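Kids' Corner > Food and Garden > How Stuff Works

WHERE DO THE SCRAPS GO?
The story of a kitchen bucket, a leaf and a whole lot of tiny munchers

by Despina Angelovski

Okay. Quick one this week, I've got beans to plant and it's getting dark early.

Somebody in Year 3 wrote in and asked, "Why do we have a bucket for food when we already have a bin?" Good question. Great question! Let's go.

First, what's a scrap?

A scrap is the bit of food you don't eat. Apple cores. Carrot tops. The outside leaf of a lettuce, the floppy one with the dirt in it. Pumpkin skin. Eggshells. Tea leaves. That brown end of the banana (some people eat that bit. my cousin does).

Lots of scraps get made when someone cooks dinner. Peel, peel, chop, chop, and then there's a pile on the board. Where does the pile go?

Two choices really. The rubbish bin, or the scrap bucket.

If it goes in the rubbish

A truck comes. Takes it to the tip, which is also called landfill. The scraps get squashed in under old nappies and broken chairs and chip packets, and more stuff gets dumped on top. Then more. Hardly any air down there.

And scraps with no air go bad in a different way. They make a gas called methane. Say it: METH-ane (or MEE-thane, we say it both ways in this house and argue). You can't see it. It floats up into the sky and helps trap heat around the Earth, like an extra doona in summer. Too hot!

Plus all the good stuff inside the scraps is stuck under there. No plant gets to use it.

If it goes in the bucket

Much better. The bucket goes out to the compost heap, or the worm farm, or the chooks. Or the green-lid bin if your council has one of those that takes food. Ask a grown-up, every council is a bit different.

Let's follow one leaf.

The leaf's big trip

Stop one is the kitchen. Our leaf came off the outside of a lettuce. It's a bit tough. Nobody wants it in a sandwich. Into the bucket.

Have a good look at a leaf before you chuck it, by the way. See the thick pale line down the middle? That's called the midrib. The thin lines branching off are veins. When the leaf was growing they were like little pipes. Water went up from the roots and out to every edge, and sugar the leaf made from sunlight went back the other way. Hold one up to the window and you can see them all.

A leaf is mostly water. Squeeze one. Squish. That's why a great big bucket of leaves turns into such a small amount of compost, the water leaves first.

Stop two is the heap. Out the back door, tip the bucket, put some dry stuff on top. Dry leaves, torn up cardboard, straw.

Stop three is where the munchers come in.

Meet the munchers

BACTERIA. Teeny tiny. Too small to see without a microscope. Millions of them would fit in a teaspoon of compost and still have room for more. They start eating first, and while they eat they make heat. A big heap can get so warm in the middle that it steams on a cold morning!

FUNGI. You know mushrooms? Same family. In a heap they look like white fuzz or thin white threads. They're good at the tough bits like stems and cardboard.

SLATERS. The little grey ones with all the legs. Some people call them woodlice or pill bugs or butchy boys. They chew up dead leaves. They are not really insects, they're related to crabs and prawns. True!

WORMS. The champions. No teeth at all. They suck in soft rotty bits and grind them up in a part of their body called the gizzard, with grit in it. Then out the other end comes worm poo, but gardeners say "castings" because it sounds nicer on the bag.

Everybody eats, everybody poos, and bit by bit the leaf isn't a leaf any more. It's dark and crumbly and smells like the ground after rain. That's compost.

Stop four, back in the garden. The compost gets dug in. A new lettuce seed goes in the soil. Its roots find the good stuff. Up comes a leaf.

So some of the old leaf is in the new leaf! Then you eat it. So some of it's in you. Think about that at lunch.

How long does it take?

Depends. A warm heap that gets turned over a lot might be ready in 3 months. A lazy heap (mine) can take all year. Soft leaves go fast. Eggshells go slooow. Mango seeds, don't even ask.

What can go in?

Yes please:
fruit and veg peel
lettuce and cabbage leaves
carrot tops, herb stalks, pumpkin guts
crushed eggshells
tea leaves and coffee grounds
torn up paper towel, if it's only got veggie mess on it

No thanks:
plastic, any kind
stickers off the fruit (tiny, annoying, pick them off)
meat and fish, unless it's the council bin and they say ok. At home it brings rats
glass, foil, rubber bands
dog poo. Someone always asks

Careful with worms! They're fussy. Not much onion and not much lemon or orange. A heap can handle a bit, worms get grumpy and crawl off to the other side.

One trick word is "compostable". Some bags say it, some cups too. Doesn't always mean it'll break down in your backyard. Some only work in the big hot heaps that councils run. Look on the packet and check with a grown-up.

Why a bucket and not just a bowl?

You can use a bowl. You can use an old ice cream tub. But a bucket is deep so things don't slide off the top, and it's easy to carry outside. Light coloured ones show the muck, so you know when to wash it. Ours lives on the floor near the cupboards where we chop things up. Yours might be under the sink.

Small scraps rot quicker than big ones, too. More edges for the munchers to start on. So if you've got a huge cabbage leaf, rip it up. Ripping is the best part.
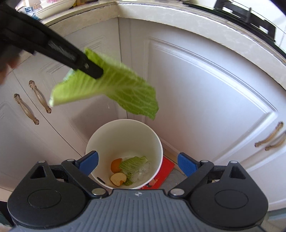
LERONLOW, April 26, 2018

A big light green leaf held above the bucket, lettuce or cabbage. Look for the pale rib and all the veins we talked about, and the wavy edge. There's already an orange bit down the bottom, peel or shell, and some crumbly green bits. Fine crumbly stuff like that is what the munchers get through first.

Now you try: the buried leaf test

You need:
2 clear jars or plastic tubs
soil from the garden (not potting mix out of the bag, it hasn't got as many munchers in it)
one lettuce leaf
one bit of plastic wrapper, the same size as the leaf
a spray bottle of water
sticky tape and a pen for labels

What to do:
Fill both jars halfway with soil. Spray it so it's damp, like a wrung out sponge. Put the leaf in jar one, right up against the glass so you can see it. Wrapper in jar two, same thing. Cover them both with more soil. Labels on. Leave the lids loose, munchers need air.

Put them somewhere warm but not in the sun. Give them a little spray when the soil looks dry.

Every week draw what you see. Just the bit against the glass. Do it for 12 weeks if you can stand it. The leaf should go brown and thin and then holey. The wrapper... well, you'll see. Write and tell me.

Wash your hands after. Every time. And don't stick your nose right in the jar, let a grown-up open it outside if it's gone whiffy.

Help, my bucket stinks!

Empty it more. Every day or two in summer. Pop some torn newspaper in the bottom to soak up the juice. Rinse it out under the garden tap and tip the water on a plant, they don't mind.

Help, my heap stinks!

Too wet and not enough air. Add dry stuff and give it a stir with a fork. The garden kind of fork.

Help, little flies!

Probably fruit flies or vinegar flies. They won't hurt you. Bury the scraps under some dry leaves and they mostly clear off.

Letters

Seon-mi Heo wrote to ask do worms sleep. They haven't got eyes or eyelids so it's hard to tell! They do have times when they keep still and rest. And if it gets really hot and dry some kinds curl up in a ball deep in the soil and wait for rain.

She also wants to know if a worm cut in half makes two worms. No. Please don't try. Sometimes the head end can heal up if it's lucky but the tail end can't grow a new head.

Words to know

Compost: old plants and scraps that have rotted down into crumbly stuff that's good for soil.
Decompose: to rot, to break down into smaller and smaller bits.
Landfill: the place where rubbish gets buried.
Midrib: the thick line down the middle of a leaf.
Castings: worm poo.

Next time it's seeds, and which ones you can grow from your lunch. Save your pumpkin ones, wash them and dry them on a plate. Not on paper towel, they stick to it adn you'll be picking it off for ever.

Tagged: compost, worms, lettuce, things to do in a jar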